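How to prepare a folded leaflet for the Vasaddale Printed Ephemera Collection

Vasaddale accepts greeting cards, leaflets, pamphlets and other small printed works from makers and private donors. These instructions apply to all items received after 15 March 2025 and replace the earlier donor sheet.

Before you begin

You will need a soft pencil, an acid-free folder and one copy of the deposit form. Wash and dry your hands. Do not use hand cream beforehand, and do not wear cotton gloves, as they catch on thin paper.

Step 1. Record the item

Write the title exactly as it is printed, including unusual spelling or capitals. If there is no title, use the first line of text and place it in square brackets. Measure the item closed, then open, in millimetres. A card that measures 90 mm closed should not be entered under its open width.

Step 2. Describe the work

State what the item is, who made it and how it was printed. Where a work imitates an official notice, say so plainly in the first sentence. Cataloguers cannot always tell a parody from its source, particularly when the typeface and colours have been copied closely.

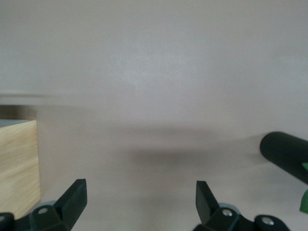
Keep the description under 700 characters. Longer notes – such as an artist's statement or an account of how the work was first distributed – belong on a separate sheet.

Step 3. Number and fold

Pencil the deposit number lightly on the back, in the lower left corner. Refold the item along its original creases only. Do not flatten a card that was issued folded, and do not remove staples.

Step 4. Send the deposit

Place no more than 22 items in each folder. Folders should be addressed to Bernardo Lobo, Deposits Officer, Vasaddale, Room 242. Items larger than the folder should be sent flat between two boards.

Receipts are issued by post. Deposits received in June are held until the annual shelf check has been completed, and receipts for that month will be delayed.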